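Steinbach Housing Office
25th May

1/ Notice to all tenants of the Fornalach buildings: the annual inspection of apartment and hallway doors begins next week.

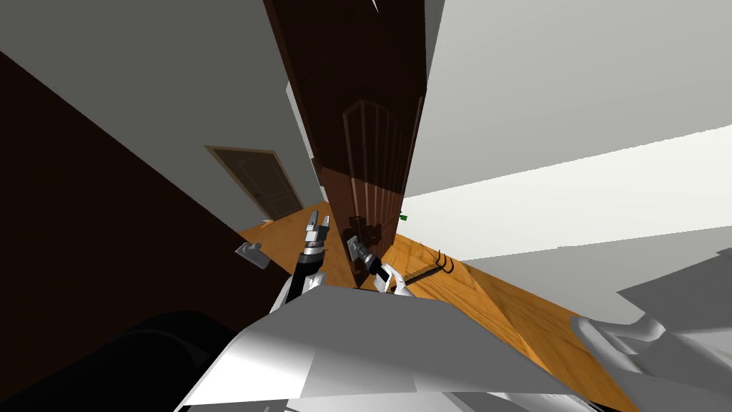 A brown door on a hallway with a wooden floor.

2/ Inspectors will check hinges, closers, locks and seals. Each visit takes 13 minutes. Please keep the area in front of your door clear of shoes, strollers and bicycles.

3/ An adult must be at home. If the time on your card does not suit you, call the office before noon on the day before the visit.

4/ Doors that failed the February check will be seen first. There are 67 of these, most of them in the rear building.

5/ Tenants may not remove or adjust a door closer. Where one has been taken off, the office will refit it and bill the household 200 euros.

6/ Repairs are carried out by Moltanon. Its staff carry a letter signed by Birgit Hollmann - please ask to see it.

7/ Questions about billing go to Anneliese Kleinschmidt at the front desk. We do not handle billing matters in replies.

Replies

fornalach_4b: Our card has no time on it, only the date. Do we wait in all day?

M. on the third floor: The closer on our landing has slammed since February. Please put it on the list.

Recent posts
Laundry room hours
Changes to trash pickup on Drindatard Street
Cellar storage: how to apply

This site uses cookies. Accept / Manage settings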